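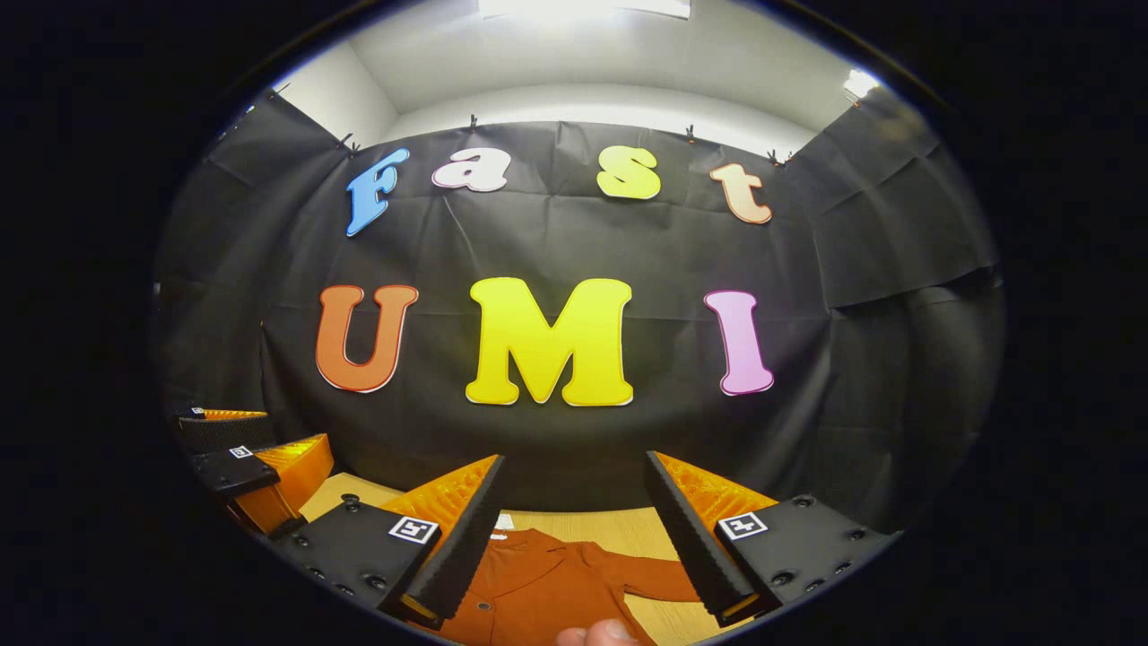 Nelli Karppinen wrote: the comment export for the tenant registration ordinance does not match the portal. The dashboard shows 195 accepted comments. The PDF packet that goes to council members is 16 short. I have run it again with the same result. Residents are already asking why their statements are missing from the packet, and the hearing record has to be complete before second reading.

Ticket status: Open
Product: Dratulel public comment module
Customer: City of Cekville, clerk's office
Priority: 2
Opened: January 15, 2021

Support reply
Please confirm the following:
Export type (packet PDF or CSV)
Filter settings on the export screen
Whether the missing comments show as Accepted or Accepted - Amended in the queue

Customer reply
Packet PDF. Filter is set to "All positions" (for, against, neutral). The missing ones are all Accepted - Amended. These are people who sent a comment on the first draft and then edited it after the draft was replaced. CSV has them, PDF does not.

Support reply
Reproduced on the test site. Steps:
Create an agenda item and attach draft A.
Submit a comment as a resident and accept it.
Replace draft A with draft B.
Edit the comment as the resident and accept the edit.
Run the packet export.
Expected: the edited comment appears in the packet under the agenda item.
Result: the comment is left out. No error on screen. The export log has one line per skipped comment, "parent version not current".

The packet builder matches comments to the draft version they were first filed against. When the draft is replaced, unedited comments are moved to the new version by the nightly job. Edited comments are locked by the amendment record, so the job passes over them. The CSV export reads from the comment table directly and does not check the version.

Workaround: in Agenda Items, open the ordinance, choose Versions, then Reattach. Tick "include amended". Run the packet again. Do not re-accept the comments by hand - that writes a new timestamp, and they will sort as received after the deadline.

Customer reply
Reattach worked for 15 of them. One is still missing, filed by the Kinnunen tenants' association. It has an attachment.

Support reply
The attachment name has a slash in it, and the builder rejects the whole comment when it cannot write the file. Rename the attachment in the queue (Edit, Attachments, Rename). The name change is recorded in the audit log but does not alter the received time.

Customer reply
Renamed and exported. Packet and dashboard agree now. Timestamps are unchanged. Please leave this open until there is a fix. The Tomine annexation item will go through the same draft change in March.

Support note
Linked to defect for the nightly job. Slash handling filed separately. Status changed to Pending - Engineering.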